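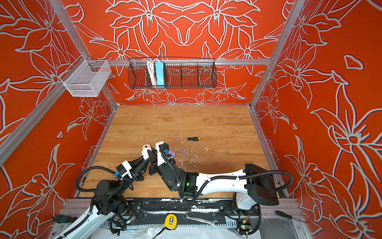
Sarkine Children's Museum - Young Makers Department

A Place for Every Tool

A workspace is a spot where people make things or fix things. It can be a whole room, a corner of a garage, or just the top of a table. This page is about how people set one up so that it is easy to use.

Walls

Some workspaces have walls on three sides and are open at the front. The walls can be plain, but they don't have to be. The ones in our picture are orange-red, with big flowers and leaves all over them. Look at the back wall and pretend there is a line down the middle, from top to bottom. The flowers on one side match the flowers on the other, like a reflection in a mirror. A pattern like that is called symmetrical (say it: sih-MEH-trih-kul).

The frame

The silver bars are aluminum. Aluminum is a metal that is light for its size and does not rust the way iron does. Soda cans are made of it too. A bar that goes across is called a crossbar. A bar that stands up is called a post. Once you have bars, you have somewhere to hang things.

Baskets

Hanging a basket leaves more of the table free for work. Wire baskets are good for this job. You can see what is inside without taking everything out, and dust falls through the holes.

The long black basket has dividers, which are little walls that split it into sections. It is holding a coiled white cable and a light blue power strip. The white basket on the left has nothing in it yet, so there is still room for more.

Coiling a cable means winding it into loops. A cable that is thrown into a drawer can tangle with everything else in there. To coil one, make a loop as big as a dinner plate, then keep adding loops the same size. Don't pull it tight. Bending a cable sharply again and again can break the wires inside.

A power strip lets you plug in more than one thing. Ask a grown-up before you use one, and never use it near water.

The tabletop

Wood grain is the name for the lines you see in wood. In a tree, they come from the way the trunk grows, a new layer at a time. Some tabletops are real wood and some only have the pattern.

A worktable gets marks on it. White paint spatters and scratches are normal.

The screwdriver

A screwdriver has two main parts. The handle is the part you hold. The shaft is the long metal part, and its end is called the tip. The tip has to fit the top of the screw. Turn the handle to the right to tighten most screws, and to the left to loosen them.

Try it at home

Pick one drawer or shelf. Take everything out and sort it into 4 piles: tools, cables, small pieces, and things that belong somewhere else. Put the small pieces in a jar or a cup with a lid. Then put the rest back, with the things you use most at the front.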